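Grovia Craft Pattern Texts: Data Card

Datasets / Text / Hobby and Home

2020-12-14, posted by the Grovia maintainers

Grovia is a set of 2,000 written patterns for knitting, weaving and basketry, cleaned up and stored as plain text. Most came from the old Mirgate pattern board, which closed to new posts in March. The rest were typed in from Rumeo leaflets.

Each record has a title, a craft, a materials list and the steps. Row counts are kept as the author wrote them, even when they don't add up. Some 50 records have no materials list — those are marked "none" in the field.

The craft field takes one of three values: knit, weave, basket. Mixed patterns go under whichever craft has more steps.

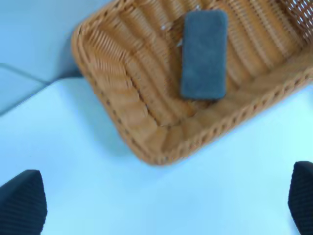 Wicker basket with a braided rim.

Basketry is the smallest group, with 88 records. Terms differ a lot between authors. "Stake" and "spoke" are both used for the uprights, and we did not merge them. If you need one word, there is a lookup table in terms.txt.

Spelling was left alone except for broken characters. Fractions were the worst of it — the Mirgate export turned every half into a question mark. We fixed these by hand, so please report any we missed. 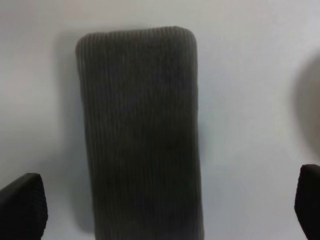 Fabric names have the same problem as basket terms. Authors write "cord," "needlecord" and "corduroy" without much care for the difference, and the materials field keeps all three.

Test split: 20 records per craft. The split file is fixed and should not be reshuffled. Patterns by the same author may be found on both sides of it.

Related

Khúc Recipe Cards, cleaned text
Mirgate Board Archive, index only
Rumeo Leaflets, scan notes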